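Open afternoon at Luris - anyone else go?

tinsnips
Got back from the Luris open afternoon an hour ago, typing this on the train so excuse typos. Went mainly for the gripper demo. Place is done up like a house, shelving and flowers and a balcony upstairs. Signed in with Chiamaka Garba on the door, very patient with my questions.

Short version - worth it. Longer version when I've eaten.

marrow_fat
Was it the hand-held ones? Kernholm had those in July and I queued 40 minutes for a go.

tinsnips
Yes hand-held. No queue to speak of, 16 of us in my slot. Two from while I was there:

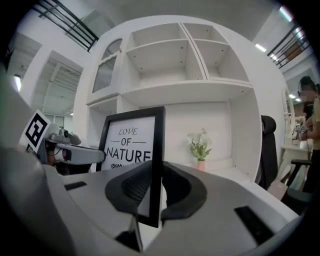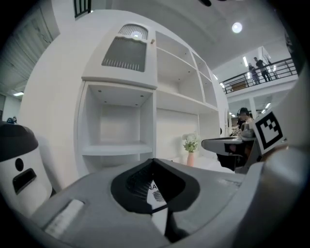

You hold it like a fat torch and squeeze. Lighter than I expected, wrist still knows about it after a while. The task sheet was all household stuff, pick a thing up, put it on a shelf, do it again. I did 19 goes and the first few were rubbish. You want to move like a person and it wants you to slow down.

oldgantry
So you went to a robot open day and did the work for them. For free.

tinsnips
Got a sandwich out of it.

oldgantry
My point stands. I did the Akpan visit in spring and there was an arm on a bench doing its own thing the whole time, no visitors needed. That's a demonstration. Yours is a shift.

marrow_fat
Bit harsh. Akpan's arm did one job with one box. I watched it for ages and learnt nothing. Rather have the thing in my hand

pell_mell
Question from someone who builds grippers (badly) at home. What are the pads like up close? Mine are flat and everything slides out.

tinsnips
Black, curved, ribbed on the inside. They flare out at the sides a bit like wings. In the first pic they've got the bottom of a picture frame and it's standing upright. I asked what they're made of and got "we're still changing it" which fair enough.

pell_mell
Ribbed, right. Off to the shed.

quillon
I asked for a price on something similar from Preta, they said 300 for a pair of fingers and that's before you've got anything to bolt them to. Stopped asking.

oldgantry
300!! For fingers.

quillon
A pair, to be fair to them

oldgantry
Still think these days should show what the machine does with all this afterwards. Did they?

tinsnips
They had a talk on it at 4, I left before. Train. So can't say, and yes that's the bit you'd want. Someone who stayed might chip in.

marrow_fat
I'd have skipped the talk too. Every one I've sat through is slides.

hob_nail
Stayed for the talk. Slides, yes, but then a short go with an arm putting cups away. Dropped one, did the rest. Oldgantry would of been happy for at least five minutes.

oldgantry
Three. But I'll put my name down if they run another.

tinsnips
Wear a decent watch strap or take it off, mine kept catchign on my sleeve.

Recent threads
Akpan spring visit - notes and moans
Flat pads vs curved pads for home builds
Kernholm, is it worth the queue?
Second-hand servos, what to check
Wrist ache after long sessions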